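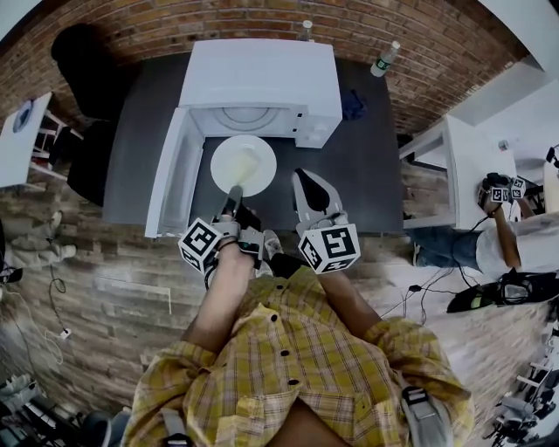
FOOD & WORK / The Shared Kitchen

The Plate in Front of the Microwave

By Troels Bach

When I moved to this country I had a good diploma, two suitcases and no idea how to use an office microwave. At home we ate cold lunch, dark bread with something on it, and the question of heating did not exist. Now I have eaten warm lunch at work for many years, and I have become interested in the machine which makes it possible, and more than that in the table on which it stands.

A microwave at work is almost never in a real kitchen. It stands where there was a free socket. I have seen it on a filing cabinet, on a window sill, and most often on an ordinary table with a cloth and somebody's water bottle beside it. A white microwave on a dark gray table, against a wall of red brick, is for me a very typical picture of lunch. The door is open to the left, the plate waits in front, and one must only decide how many minutes.

The direction of the door is more important than people think. Almost all models open to the left, so the free space should be on the right side or directly in front, where the hand can go in without passing around the door. If you put the oven with its right side close to a shelf, every person must turn the body to lift out a hot plate. At my first job, in a small packaging firm called Corkley, we had it like this for three years. I burned my thumb there two times and I still did not move the oven, as I was new and did not want to be the one who moves things.

For this article I visited Baldur Thoroddsen, who plans lunch corners for small companies under the name Sorketti. He has measured many tables. His rule is 45 centimeters of free table in front of the door, enough for a dinner plate and for the two hands which put it down. "People buy a better oven when they need a bigger table," he told me. He was heating fish soup at the time, in a room without windows, and I must say that I did not agree with him about everything.

We spoke also about the cloth. Baldur wants a cloth always beside the oven, folded, in a dark color. I asked why dark, and he said that a white cloth looks dirty after one Friday and then everybody is afraid to touch it. My own observation is that no cloth stays folded. It is used for a hot plate, then for a spill, and after this it lies as it fell. I have made peace with it. A cloth in a heap is still nearer than a cloth in a drawer. 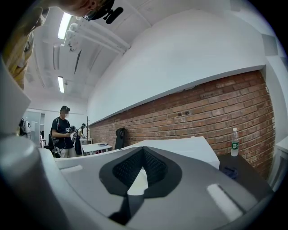 Then there is the room itself, which we forget because we look down at the food. Many lunch corners are in places built for other purposes, with pipes along the ceiling and long fluorescent lamps, and such light is not kind to a plate of pasta. Baldur puts a small lamp on the table if the company allows it. He says people sit longer then. I tried it at home with a cheap lamp and I sat exactly as long as before, but the potatoes looked better.

The water bottles are another chapter. In each office I have known there were bottles standing behind the microwave, half full, with no name. One spring I asked everyone at my floor to write a name on the cap. My colleague Baranauskienė did it the same day with very beautiful letters, and the others did not do it at all, so after this we knew only which bottle was hers. I think it was still an improvement.

For the plate I have only simple advice. Take a flat one, round, which can turn without hitting the walls. The square plates that were in fashion some years ago stop against the side, and the food becomes hot in one corner and stays cold in the other. Put the food in a ring if you can, with less in the middle. Heat it for a shorter time than you believe, stir, and heat again. My mother-in-law does this with a saucer on top, and her rice is better than mine.

I eat now at half past eleven, before the line begins. There is a table, a plate and an oven which rings when it is finished, and I have time to read a few pages. Today it was dumplings from yesterday, with too much pepper.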